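Small Spaces Board > Dining & Eat-In Kitchens
Topic: Round table in a square room, did I mess up?
Started by qjiang_lilport, August 31, 2018
Views: 2,129

qjiang_lilport
Hi all, longtime reader, second post ever! We moved to Lilport in June and the new apartment has one square room that has to be dining room, homework room and my office. I sold our old rectangular table (the big heavy one from my aunt, don't ask, she still doesn't know) and bought a secondhand round one for $146. Light wood top, kind of a honey color.

I loved it the first week. Now I'm not so sure. Everybody I know says round is the answer for small rooms, and yes, I can walk past it without bruising my hip, but I can't figure out where to put anything. With the old table I shoved one end against the wall and that end was the junk end. A round table has no junk end!! So the junk just spreads all over. 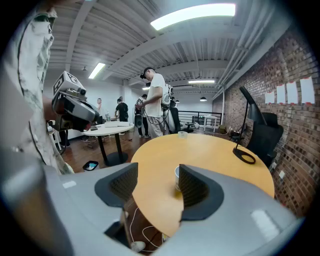
My husband wants to go back to a rectangle and put it under the window. I want to give the round one until the holidays at least. My sister says get a drop leaf and stop complaining. Has anyone lived with a round table as the ONLY table in the house for more than a year? Did you get used to it or did you give up?

Thanks!
Qiuyue Jiang

mapleandmoss
Six years with a round one here, and you couldn't pay me to go back. We had the same fight at first. The trick for us was pulling it out from the wall. People buy a round table and then push it up to the wall like a rectangle, and you lose a seat and get two weird triangles of dead floor that only the cat uses. Put it in the middle of the room, center it under the light if you can, and see how it feels for a week or two.

Also a shelf. You need a shelf for the junk.

Grover_D
I'm going to disagree with mapleandmoss a little. Middle of the room is great if you only eat there. If you work there too, you need an outlet, and the outlet is on the wall. I had mine in the middle of our place in Pilville for a whole winter with an extension cord going across the floor, and I tripped on it so many times that my wife started keeping score. Rectangle against the wall, power strip screwed to the underside, done. Round tables are for people with a separate office.

mapleandmoss
You can tape a cord down, Grover.

Grover_D
I did tape it down. I tripped on the tape.

tinkerbelle_60
Ha! OK, somebody who kept hers for eleven years and then gave up. We raised three kids around a round pedestal table and for meals it was wonderful, everyone could reach the potatoes and there was no fighting over who sat at the head. Homework was another story. Three kids with three open binders on a round top is a mess, there's just no square corner to park a book in, and pencils roll right off. When the youngest started middle school we got a rectangle and I cried a bit and then I got over it.

So I'd ask how many kids, and how old?

qjiang_lilport
Two kids, seven and ten. And me with a laptop three days a week. Thank you everybody, this is so helpful already!

I moved it off the wall last night (thanks mapleandmoss) and it does look nicer. Things I've tried or am about to try, tell me if any of these are dumb:

1. A lamp that lives on the table. The overhead light in this room is terrible, it's this yellow dome thing from the landlord. A desk lamp on a round top looks a little silly to me, but it's made the biggest difference so far. My only gripe is that the base takes up somebody's elbow room at dinner, so it gets moved to the bookcase and back every day.
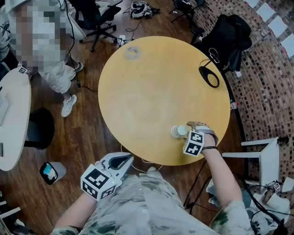
2. One basket per kid. At dinner time everything goes in the basket, and the basket goes under the window. Worked for two days. Day three I found a banana in one.

3. A tray in the center. My mom swears by this, for salt, napkins, that kind of thing. I worry that it just becomes a smaller junk end.

4. Sitting with my back to the kitchen when I work, so I don't see the dishes. Works great, no notes.

5. Paper cups when the kids have friends over. I know, I know, but our glasses are tall and somebody always knocks one over. Short cups stay up better and I care a lot less when they don't. The water rings on the wood were driving me nuts.

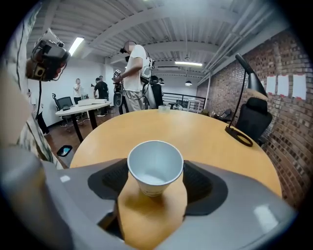

6. A clear vinyl cover. I saw one for $300 cut to size, and for that money I could get two more tables. Is there a cheaper way to do this?

Grover_D
Number 6, don't. My mother had vinyl on hers for twenty years and your forearms stick to it all summer. Rub in some hardwax oil, two thin coats, let it sit a few days. It won't stop every ring but you can sand a spot and redo just that spot.

bench_of_the_week
Jumping in on the finish. Before you oil it, find out what's already on there! If it's got a factory clear coat, oil will just sit on top and get gummy. Put a drop of water on the underside near the edge and on the top. If the top beads up and the bottom soaks in, you have a coating, and all you need is coasters and a damp rag.

On the bigger question, I'm with team round, but you want a deep windowsill or a sideboard close by. We rented in Bragança for a year and the whole kitchen was a tiny round table and a sideboard the length of the wall. Best kitchen I ever had. The table never had anything on it because the sideboard was right there behind you.

tinkerbelle_60
Seconding the sideboard. And trays are fine if they're small, mine was the size of a dinner plate. Any bigger and the mail moves in.

stunon_fan
Has anyone mentioned the Stunon drop leaf? Half round against the wall, full round when you pull it out. I paid $200 for mine on clearance. The hinges squeak, but it solved this exact problem for me.

mapleandmoss
Drop leaves wobble. I will die on this hill.

stunon_fan
Mine doesn't wobble. It squeaks, there's a difference lol

qjiang_lilport
My sister is reading this over my shoulder and is very pleased about the drop leaf.

I did the water drop thing and it beads on top, so no oil for me. Grover, sorry, the table is staying in the middle for now and I taped the cord. We're going to look at a narrow sideboard this weekend, it would have to fit between the radiator and the door, and my husband has already measured it twice and gotten two different numbers.

Grover_D
Go with the smaller number.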